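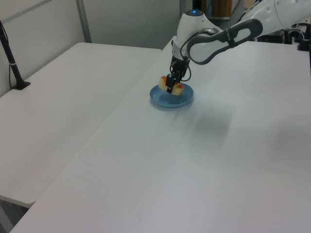 A white arm holding what looks like a piece of cake or bread just over a light blue plate.

I've been setting tables since I was tall enough to reach one, and I have never once thought of putting food on a plate as work. You grab the thing, you put it down, you go back for the next one. So when people ask me whether the machines are ready to take over the kitchen (and they do ask, since I won't shut up about this stuff), I start with the plate.

Look at how much has to go right. The food is soft, it has crusty ends, and it's nobody's idea of a standard part. Two fingers have to squeeze it hard enough to hold and gently enough that you'd still want to eat it. Then they have to come down straight and stop at the right height. I can do that while arguing about a parking ticket. For a robot it's a real job!

My own position, after years of packing sandwiches and now writing about the gear, is that the arms are ready and the kitchens aren't. An arm like this one gets a plate, a big white table and plenty of elbow room. My counter has a toaster, the mail, three kinds of hot sauce and a cat who thinks he pays rent. Give me a plain table and one plate and I'd look pretty competent too.

I worked two summers on the line at Guerra, where we plated trays for hospitals, and I think that's the kind of place where this will pay off first. Same tray, same spot, same roll, 2000 times a shift. When a roll came out of the oven a bit lopsided you turned your wrist without noticing. I'd love to hand that job to a machine, wrist and all. My thumbs still hurt thinking about it.

Home is another story. Back in March I sat through the Devow pitch for a kitchen helper, and the slides had it cooking, serving, wiping down and loading the dishwasher. Fine, great, I want one. But I asked what it does when the bread tears halfway to the plate and got a long answer about software updates. A kid of 4 knows what to do there. She eats the evidence.

I'm not being sour about it, I promise. I'd pay good money for a machine that did a single chore all the way through, even slowly, even if I had to clear the counter for it first. Put the toast on the plate, every morning, without me standing over it. Do that and I'll believe the rest of the slides. Until then I'm keeping my tongs in the drawer by the stove, and the cat is still in charge of anything that lands on the floor.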